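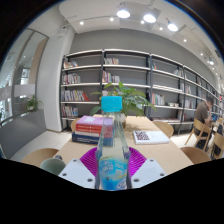

*3 min read*

Jul 3, 2026 - posting this fast before I lose the afternoon. The reading room at Fudwood, long table end. Shelves are up, plant is in, chairs are where they're going to stay (until Natsumi moves them again). Notes below go with the picture up top, in no real order. More in August when the rest of the room is done.

**The bottle**

Clear plastic, turquoise cap, pale blue and white label with the wavy graphics. Love that cap. Strongest bit of color on our side of the room and it's a bottle top. Water is fine at the table, always has been. Lids on please. Minoru wanted a no drinks rule, got outvoted, is still bringing it up.

**The table**

Long, light wood. Took ages to choose. Roald Ekström sent us two options and we went for the longer one, which meant the delivery guys had to come in through the back and take the door off. Worth it. Room to spread out an atlas and still have somewhere for your elbows. Finish marks easily so we wipe it down at closing - damp cloth, then dry, no sprays.

**The book pile**

Left side of the table. Pink on top, then red, then a thin pale one, navy at the bottom. Takumi's sorting system, as far as anyone can tell, is "biggest problem goes last". Pile gets reshelved at closing. If you want something out of it just take it, and leave the others in a stack so the spines can be read.

**The white book**

Lying flat, other side of the bottle. Cover is a big square of dark red and black blocks, looks a lot like a QR code. I get asked about it more than anything else we own. Haven't tried scanning it, somebody please do and tell me. Hideaki Wada picks our design titles so questions about covers should go to him, he'll talk your ear off.

**The plant**

Leafy, broad pointed leaves, middle of the table. I don't know what it is. Natsumi does and has told me twice. Gets turned a bit every week so it doesnt lean. Please don't water it, there's a schedule, it's on the inside of the closet door.

**The mug**

Sage green, near the front edge. We have a whole shelf of mugs in the kitchenette and this is the color everyone goes for first. Wash up after yourselves! Sponge is under the sink now.

**The chairs**

Wood, and the one at front left has a lovely curved back in a light tone. Comfortable for a good hour, then you notice. Cushions were talked about - budget is 400 and lamps come first, so cushions are on the wish list for now. Push them in when you leave, the gap behind is tight for strollers.

**The shelves**

Dark metal uprights, white shelves, gray wall behind. Gray was Minoru's call and I argued for cream for two weeks. He was right, dont tell him. Full catalog is 3348 titles across the whole building, and we stop buying at the end of summer untill the weeding is finished. Big art books low down, paperbacks up top, stepstool lives by the window.

Lamps next, then the rug. If you have a floor lamp going spare, leave a note at the desk for Takumi Tamura.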